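Zirik cell

The Zirik cell is a simulated manipulation cell used for drawer and handle tasks. It consists of a robot arm with a gripper, a round table, a small wooden cabinet with a drawer, and the floor and walls of a room. The cell runs in the Tosport simulator and is maintained at the Hämäläinen laboratory under Onni Heiskanen. The first version was assembled in April from parts of an older desk cell, whose arm controller it still uses.

Setup

A new installation starts from the scene file, the arm description and the calibration file. The three must carry the same revision number. Tosport loads a mismatched set without an error, and the usual symptom is an arm base that stands slightly above or below its mount.

The table is placed first and fixed to the world frame. The cabinet is then dropped from a small clearance and left to settle for 500 physics steps, after which its pose is saved as the rest pose. Placing the cabinet in exact contact with the table by hand is not recommended. Rounding in the mesh can leave the two surfaces overlapping, and the solver pushes them apart on the first step.

The gripper is set up last. Its fingertips are loaded as separate bodies with their own friction values, and the fingertip close views are checked against a stored reference render before any motion is commanded. Both tips must be present in the lower part of the view. A missing tip normally means that the wrong gripper description has been loaded.

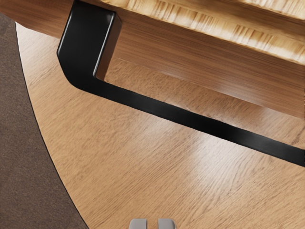

Close view over the tabletop, with the two gray fingertips at bottom center and black metal framing above.

Collision geometry

Visual meshes and collision meshes are stored separately. The visual meshes have rounded edges, while the collision meshes are built from convex pieces and are coarser. The difference matters at the cabinet corners and around the handle, where a finger may stop before it appears to touch, or pass a short way into the surface.

The pieces are generated by Under, a command-line tool in the same repository. Under reports any gap or overlap between neighboring pieces and writes the result to a log beside the mesh. Its output is not edited by hand. Changes are made in the source mesh and the pieces are generated again. The present cabinet has 55 collision pieces; the revision before it had 271 and ran too slowly for batch work.

Drawer joint

The drawer runs on a single sliding joint with a lower stop, an upper stop, a damping value and a friction value. The joint axis is defined in the cabinet frame, so the cabinet may be turned on the table without changes to the joint.

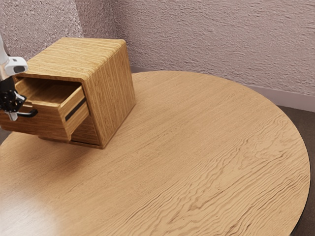

Joint tuning is done with the tray unloaded. The arm is brought to the drawer front, the drawer is moved through part of its travel, and the joint position is logged together with the force at the finger. With the drawer partway out, as it is here, and the black finger in front of it near its left part, the reading is taken at a point well away from the center of the panel. Off-center contact of this kind shows up binding that a central pull would miss. The rest of the tabletop is kept bare during tuning so that no other contact enters the log.

Damping is adjusted before friction. If the drawer drifts after the finger is withdrawn, damping is too low or the table is not level in the scene file. If it moves in short jumps, the time step is normally at fault, and the joint values should be left alone until the step has been checked.

Inspection of renders

Close renders of the wood and metal parts are made after every change to a mesh or material. Faults looked for include seams that have opened, grain that runs in a new direction after export, flipped faces on the inside of an opening, and shadows detached from the edge that casts them. Recesses are inspected separately, as simplification tends to fill them.

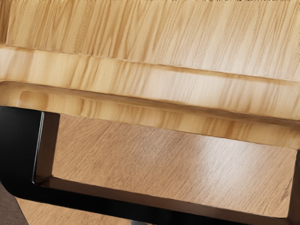
Rounded wooden edge with a recessed slot near its left end, and the black metal frame below it.

Routine maintenance

The cell is reset to the rest pose after every 1000 episodes and the saved poses are compared with the originals. Fingertip friction is restored from the calibration file at the same time. Logs from Under are kept with the revision they belong to.

A repair to the upper drawer stop was merged on 27 Aug 2020. The stop had been entered in centimeters in a file that otherwise used meters, and the drawer could leave the cabinet altogether. Older recordings are marked with the previous revision number and should not be replayed on the repaired cell.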